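Household Technology Tips: Keeping Home Accounts and Devices Secure
Prendmont Residents' Information Service

Most account break-ins at home begin with a reused password. Residents are advised to give each account its own password of at least 20 characters and to store them all in a password manager. The master password should be written on paper and kept with other household documents.

Home routers require the same care. Change the administrator password supplied with the unit, turn on automatic updates, and place visitors on the guest network. Smart plugs, doorbells and televisions may also be placed there.

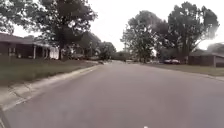 A residential street with a concrete curb.

If an account has been entered by another person, take these steps from a device known to be clean:

Change the password of the email account first.
Sign out of all other sessions.
Review the forwarding rules and delete any that are unfamiliar.
Turn on two-step sign-in.
Notify the bank if card details were stored.

Do not erase an affected computer before copying down the dates and senders of any suspicious messages. The bank may ask for them.

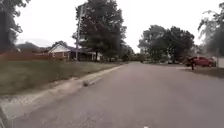

Heloísa Falcão writes that the forwarding rules deserve a higher place on the list. Hers had been sending copies of every bank notice to an unknown address, and changing the password did not stop them.

The Service agrees that rules should be reviewed on the same day as the password change. Recovery phone numbers should be checked at that time as well.

Backups should be made monthly to an external drive, which is then unplugged and put away. Keep the last 3 copies. Open one or two files from each new copy to confirm that they can be read.
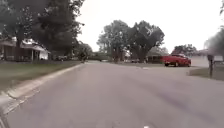 Road and lawn in a residential neighborhood.

Printed copies of this page may be requested from Elaine Furtado at the Prendmont office on Thursday mornings.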